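Trosdale W2 Home Well Water Kit: Review
Posted 2020-10-17

The Trosdale W2 is a mail-in and read-at-home kit for private wells. It combines a handheld conductivity meter, a set of dip strips, and two glass vials that go to a lab for dissolved methane. It is aimed at rural households near gas wells, compressor pads and old dry holes. I used it on a drilled well outside Clodville, with a gas pad 1,000 feet to the north, and compared it with bench results from samples drawn the same morning.

What it measures

The meter reads conductivity and temperature. The strips cover pH, hardness, nitrate, chloride and iron. The lab vials cover methane only. There is nothing in the box for benzene, toluene or other volatile organics, and nothing for hormone-active compounds. The carton says "gas area water kit" in large type, and a buyer could reasonably expect more than that. The insert lists the exclusions on its last page, where they are easy to miss.

Conductivity is still a useful number. Brine from deep formations is much saltier than most shallow groundwater, so a steady rise over a baseline is a reason to order fuller tests. A single reading taken after drilling has started says very little.

Meter accuracy

The meter ships with one packet of calibration solution. After calibration it read 532 microsiemens per centimeter on my well. The bench instrument, run by Jeptoo Koech, gave a value 2 percent higher. That is good for a meter in this class. Drift over three weeks of October use was small enough to ignore, provided the probe was rinsed and capped between readings.

Temperature compensation is automatic and cannot be turned off. The response is slow in cold water. Wait for the reading to hold still for a full minute before writing it down. The display has no stability mark, so this is left to the user.

The battery door needs a small screwdriver. The probe cap is loose and came off twice in a coat pocket.

Strips

The hardness and nitrate pads agreed with the bench figures to within one color step. The chloride pad did not. It read low by a full step on two strips out of three, and chloride is the one most people near a gas pad will care about. A-yeong Hyun repeated the test with strips from a second lot and got the same result. I would treat the chloride pad as a rough screen and pay for a lab number.

Colors should be read in daylight against the printed card. Under a warm kitchen bulb the iron and pH pads both look darker than they are. Lay the card and strip on plain white paper and read them side by side.

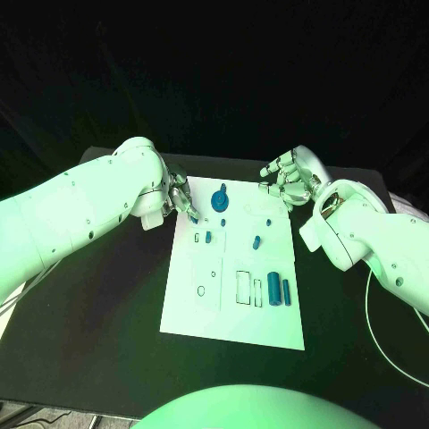
Methane vials

The vials must be filled under water in a bucket, with no air bubble left under the cap. The written steps are correct but too short. My first vial had a visible bubble and had to be emptied and filled again. Use a hose from a tap ahead of any softener or pressure tank, run it slowly, and keep the end of the hose at the bottom of the vial.

Vials have to reach the lab cold. The box includes one gel pack, which is enough for overnight shipping in October and probably not enough in July. Results came by email in nine days. The report gives a single concentration and the detection limit. It does not include isotope work, so it cannot separate shallow biological gas from deep thermogenic gas. Anyone in a dispute with an operator will need that analysis, and will also need a sample drawn by a third party with a signed custody form. The W2 has no such form.

Comparison

The Goicoechea field set costs more and leaves out methane, but its chloride test is a drop titration and was closer to the bench figure each time. Nuria Prieto has used one for two seasons and reports that refills are easy to get. Refills for the W2 are sold only as a full strip pack at 38 dollars, even if one bottle is all that is needed.

Verdict

Buy the W2 for the meter and the methane vials, and start before drilling does if that is still possible. Take readings monthly, at the same tap, after the same purge time, and keep them in a notebook. Skip the chloride pad. For volatile organics, go directly to a certified lab.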